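# Sorting a big drinks order into colour-coded bins

If you're the person who ends up in charge of the fizzy drinks, you'll know how quickly a tidy delivery turns into cans on every surface. I've been doing it for the Pesby open evenings for long enough now that I have a little routine, and I thought I'd write it down properly (it was 234 cans last time, and I was glad of it!).

You'll want a good wide table, a can carrier with compartments, and a few plastic bins in different colours. Ones with handle holes are kindest on the fingers.

## Fill the carrier first

Tip the cans out gently onto the table and let them spread. Put the carrier where you can see straight down into it, then pop the cans in upright, one to a compartment, tops facing up. Keep an empty bin or two within reach while you go, so you aren't forever walking round the table.
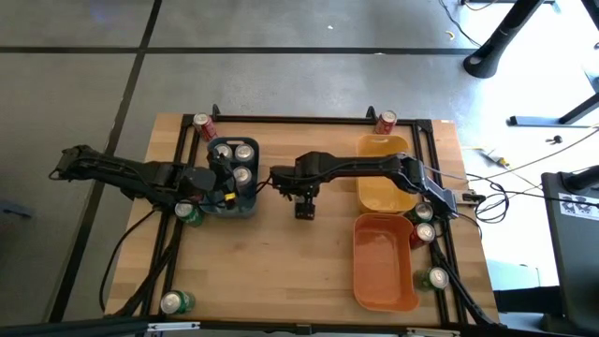

## Give each bin a colour and a job

My own system is orange for cola and anything else in a red can, yellow for the lemony ones, and grey for whatever is left over, but please do suit yourself. Write it on a scrap of card if other people are helping. Don't put more than 14 cans in a bin, however tempting it is, or you'll feel it in your back the next morning.

Line the bins up with the handles facing you and leave a small gap between them, enough to get your hand in when it's time to lift one out. 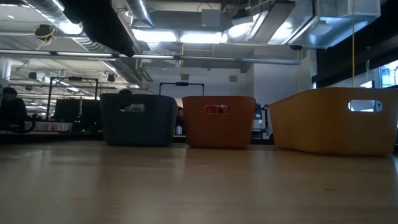

*Grey, orange and yellow in a row, handle holes to the front.*

When a bin is full, carry it straight to the fridge and bring it back empty for the next round.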